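About Gruvura

Gruvura collects worked examples of manual tasks for organisations that train robot control systems. The company was founded by Yaneth Benavides and Ravindra Dubey, and operates from premises in Plomside with a staff of 20.

Our work

A learning system improves with the range and quality of the examples it is given. Our operators guide robot arms through ordinary jobs – picking up, turning, fitting, putting away – and every attempt is recorded from start to finish. A standard collection consists of 2000 attempts at one task, divided among six operators so that no single person's habits dominate the set.

Each attempt is reviewed by a second member of staff before release. Failed attempts are labelled and kept, as many clients wish to train on them as well. Review is led by Gilberto Apaza, who joined the company from the Dunleavy training workshop.

Our people

Operators complete 10 days of supervised practice before their recordings are accepted. Training is the responsibility of Eusebio Ccori. Cristian Agudelo manages the task library, known internally as Brondano, which sets out the starting layout, the permitted variations and the finishing condition for every task we offer.

New tasks are added each February following consultation with clients. Proposals may be submitted at any time of year and should state the object to be handled and the result required.

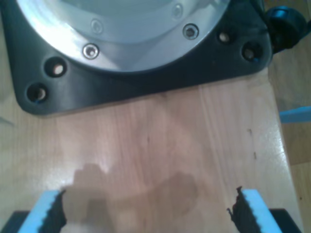

Why is the same task recorded so many times?

Small differences in position, lighting and handling affect how a system behaves, and it needs to meet many of them in training before it can cope with a new one.

Visits to the Plomside premises are by appointment only.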